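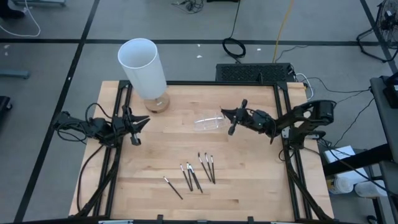 Ondley showed its two-arm bench kit, the Lasis, at its Stalermont workshop in February, and our makerspace sent two of us along. The visit ran about three hours, with most of it spent at the benches.

The kit comes as a black aluminum extrusion frame around a butcher-block top, with one arm on each side and a two-fingered gripper on each arm. Small items such as paintbrushes and a clear plastic cup or container are used as test objects. Thin handles lying close together are a fair test for grippers this size.

Melati Sitompul took us through setup. She quoted 30 minutes for calibration and said the software licence covers 6 benches. The kit sells for $1,648, arms included, and a spare gripper is $228. Power supplies are extra.

The cables are my main complaint. They loop loosely above the left arm and run down the frame from the right one, and I would want a proper guide for them. The Fuchs kit we looked at last year had one. We have asked Ondley for a quote on two benches and a copy of the manual.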